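Kornari Living
Print this article | E-mail to a friend

We use cookies to remember your reading preferences. By continuing you accept our cookie policy. OK

Folding for a full house

Hjalti Thygesen has run the linen room at the Manau guesthouse for 11 years. The place has 27 beds, and in June every one of them is usually taken. He starts at six in the morning and likes to have the bath towels done before the sheets come up.

He learned the work from his aunt, who had a boarding house and folded everything in thirds. Thygesen folds in half, then half again, and leaves it there.

"Thirds look nice on a shelf," he said. "But the guests open the towel, use it and drop it on the floor. I want it flat and I want it quick."

We talked at his folding table, which is the part of the room he cares about most. He had it refinished two winters ago and picked the palest finish he could get.

"On a dark table you miss things. A hair, a loose thread, a bit of lint. On a white one it shows up right away, and then you deal with it before it gets to the bathroom."
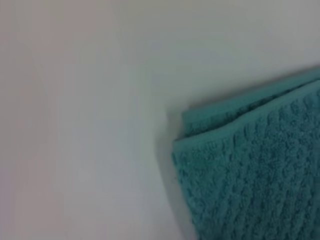

The hem is where he begins. He lines up the two hem bands first and lets the rest of the towel follow. If the hems are off by a little, he leaves them. If they are off by a lot, he shakes the towel out and starts over.

"People pull on the corners to make them square," he said. "A thick towel doesn't have square corners. You pull and pull and then the whole thing goes crooked. I press down with my palm and move on to the next one."

The guesthouse used to buy white towels only. Thygesen asked for a color when he got tired of bleaching, and the owners agreed to try teal on one floor. He washes the teal ones by themselves the first few times, in warm water, with half the usual soap. He does not use fabric softener on any of them.

"Softener coats the loops. The towel feels good in your hand and then it just pushes the water around on your back." He dries them on medium and takes them out a little early, then hangs them on a rail near the window for the last part. 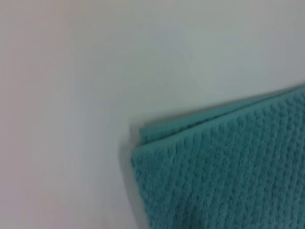

A teal towel, folded and on the table. Thygesen prefers a ribbed or bumpy texture to a plain one.

He has opinions about texture, too. A raised pattern hides wear longer, he said, and it gives him something to fold by. "You've got the rows right there. If the rows run even with your edge, you're straight. I don't need to measure."

Shelving is the last job. The folded side faces out and the hems go to the back - the one habit he kept from his aunt. Clean towels go in at the bottom of the pile, so the same few don't get used over and over. Stacks stay low enough that he can pull from the bottom without the rest coming down.

I asked what happens to the old ones. He cuts them up for the kitchen and the bike shed, and the ones with good middles get hemmed again as hand towels. His sewing machine sits under the window with a cover on it.

"I'm slow at that," he said. "I do it in the winter."

Comments (3)

Elie Geagea
I quit softener after reading something like this and my towels were stiff for weeks. Does it get better? We have hard water here.

rollingpin21
Elie, try a cup of white vinegar in the rinse for a couple of washes. Worked for mine. Don't mix it with bleach.

M. Okafor
Thirds forever, sorry. They don't fit my closet any other way. Would have liked to know where he gets the teal ones.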